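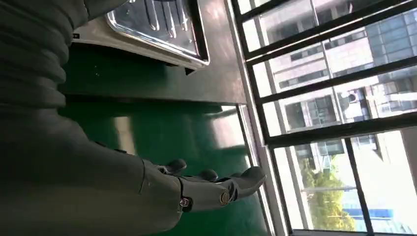

Photo: Aniela Piątek / Skomimari project

4.2 What the demonstrations do and do not contain

Published counts of teleoperated demonstrations tend to be read as counts of useful examples. We doubt that the two are close. The parcel-weighing set we use in this paper holds 839 recorded episodes, gathered on the Fultcombe bench by operators who had each completed the same two-hour training. Every episode carries a success label, entered by the operator at the end of the run. We began by asking how much that label could tell a policy, and our answer is: less than the earlier Treltthorpe report assumed.

The task is easy to state. A mailer bag is to be placed on a scale and then moved to the belt. The parts of the task that give a learner trouble are harder to state. Bags crumple, and a bag that has been gripped by a corner has no stable shape that a state estimator could report. The steel weighing tray reflects the ceiling light, and so does the plastic. Raudsepp-style keypoint labels, which were designed for rigid cartons, drift badly on this material. We tried them for 120 episodes and stopped.

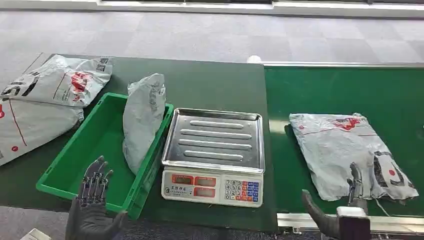

Figure 3. Head view of the weighing bench, with the right hand on a bag on the belt.

A frame such as the one in Figure 3 is usually logged as "place" or "pick" according to its position in the episode. Taken alone it supports either reading, and a model trained on single frames has no way to choose. Longer context windows are the standard remedy. We are not convinced that they solve the problem, given that operators pause at different points and for very different lengths of time. A window long enough to cover one operator's hesitation takes in most of another operator's episode.

We also question the claim that two hands make the data richer. In many of our episodes one hand does the work and the other is parked wherever the operator happened to leave it. The parked pose is still recorded at full rate and still enters the loss with the same weight as the working hand.
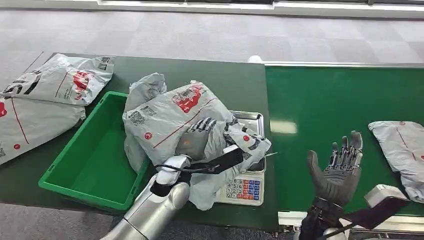

Policies trained on the full set learned these parked poses very well. In the ablation where we masked the idle arm, validation error rose while the rate of completed placements stayed flat, so part of the low error reported for the unmasked model came from predicting a hand that was doing nothing. Earlier results on this bench, including our own from November, should be read with that in mind.

Scene variety is the third weak point. Operators were asked to rearrange the bags between episodes. Few did so thoroughly. The crate and the scale keep nearly the same places through long runs of the log, and a policy can do well on held-out episodes by memorizing where they stand. A random split hides this. When we split by session instead, the gap between training and test performance widened for every model we tried.
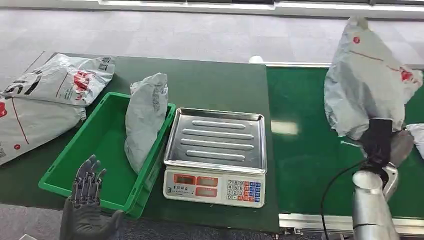 For the relabeling study we drew 247 episodes at random and had two annotators go through them without seeing the operator's label. They were asked to mark the first frame of contact, the frame of release, and whether the bag was fully supported by the weighing tray at any point. Agreement was good on first contact and poor on release. Loose plastic clings and sags, and the annotators often picked frames far apart while describing the same motion in their notes. On the support question they disagreed with the operators more often than they disagreed with each other.

We do not take this as evidence of carelessness. The operators judged the outcome live, with their attention on the hands, and the label they were given had only two values. But a binary label that mixes "the bag was weighed" with "the bag ended up on the belt" is a poor training signal, and collecting more episodes under the same label will not repair it. The experiments in Section 5 therefore use the relabeled subset alone, small as it is, and we report the full-set results only for comparison with prior work.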